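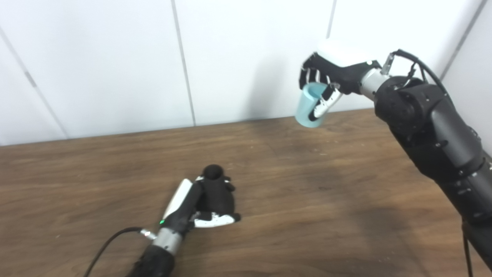
Skorkport covers motor racing, and we started it because we didn't believe most of what we were reading about motor racing. Every upgrade package was a game changer. Every driver who finished ninth had "maximized the weekend." A team would bolt on a new front wing, gain nothing, and the write-up would still call it promising. Our standard for a claim is pretty dull: it should be as easy to check as a light blue plastic cup tilted over a table. If we can't point at it in the timing data, the rulebook or the stewards' documents, we say it's an opinion and put a name on it.

The site is run by Hemant Mittal and Saqib Swati. Hemant spent six years writing press material for a touring car team, so he knows how a retirement on lap three becomes "a weekend of valuable learning." Saqib came from club racing, where he was slow (his word, and the results sheets back him up). They met arguing over a safety car restart and still don't agree on it.

What we cover

Mostly single-seaters and touring cars, with some endurance racing when we have the staff to stay awake for it. We look at tire strategy, penalties, pit stops and the politics of the rulebook. We read stewards' decisions in full, including the boring ones. We don't do silly season rumors. If a driver is "in talks," he can call us when he's out of them. 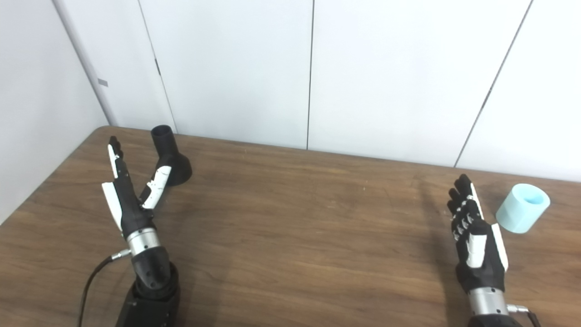
We're also careful with predictions. For one season we published a forecast before each of the 21 races, and we got the winner right in three of them. You would have done better picking the pole sitter every time. The forecasts are still up on the site, along with the scores, and we haven't been in a hurry to bring them back.

Who pays for it

Readers, for the most part. We have three commercial partners at the moment - Florinine, Tiwari and Nakedham - and they buy ad space at the side of the page. They don't see articles before you do. We don't take paid trips, and if a team lends us a seat in the garage we say so at the top of the piece. You're free to doubt that. We would.

Corrections

We get things wrong. When we do, the correction goes at the top of the article with the old wording left in, so you can see what we said. Lap times and penalty points are what we get wrong most often, usually late on race night. Send us the source and we'll fix it. Telling us we hate your driver isn't a source.

Writing for us

We take pitches from freelancers and we pay for what we publish. Please don't send "five things we learned." Tell us what you think happened, how you know, and what would change your mind.

This page was last updated June 30, 2021.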